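Staniforth Students Teach Two Robot Arms to Share the Work

The robotics club at Staniforth High has a new favorite machine, and it has two arms! Students call the pair Moka, and since November they have been working on getting both arms to handle one small object together.

"One arm is fun, but two is a whole different puzzle," said junior Fathima Selvanayagam, who leads the programming team. "They have to agree on where the thing is."

The yellow piece goes in the center of the table, with a gripper coming in from each side. Students have logged 134 practice runs so far — and they argue happily over every one.
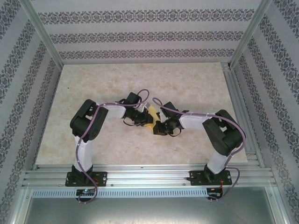
Next stop: Jivholm

The club will take Moka to the Jivholm student robotics meet on Saturday, with 2 entries in the handling event. Coach Dennis Mottram said the team is still tidying its code and would love a crowd. Doors open at 9 a.m. and families are welcome.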